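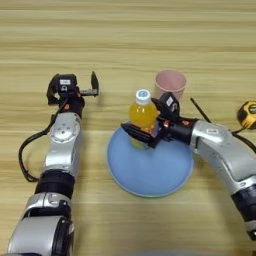

4. Mark and cut your boards

Now for the fun part! With the wall cleats up (steps 1 to 3), your Prilum folding table starts to look like a real piece of furniture very quickly.

4.1 Lay the top board face down on a blanket. The smoother side should be touching the blanket.

4.2 Measure 104 cm from the factory edge and make a small pencil tick at the front and another at the back. Join the two ticks with a long straightedge.

4.3 Go over the pencil line with a sharp knife. Two light passes beat one heavy one, and the cleaner edge is a joy to sand later.

4.4 Clamp the board and cut on the waste side of the line. Let the saw do the work, and hold up the offcut for the last few strokes.

CAUTION: Keep both hands behind the blade. Wear eye protection, even for a single cut.

Note: If your wall is narrower than the standard layout, you can shorten the top to 80 cm. Anything less and the folding leg will stick out past the end. Jinlong Tang worked out a neat short-leg version for tiny kitchens, and you'll find the measurements in the back of this guide.

5. Sand and oil

5.1 Sand with the grain, starting with the coarse sheet and finishing with the fine one. Round the front corners a little (your hips will thank you!).

5.2 Wipe off every bit of dust with a dry cloth.

5.3 Rub in a thin coat of oil and leave it for 6 hours. Wipe away anything still sitting on the surface, then add a second coat. The grain really comes alive with this one, so don't skip it.

CAUTION: Oily rags can catch fire by themselves. Spread them flat outdoors to dry before you throw them out.

6. Fit the hinges

6.1 Set the hinges on the underside, 2 cm in from each end, with the pins facing the wall.

6.2 Drill pilot holes. A piece of tape on the drill bit makes a great depth stop.

6.3 Drive the screws by hand until they are snug, then fold the top up and down a few times before going on to step 7.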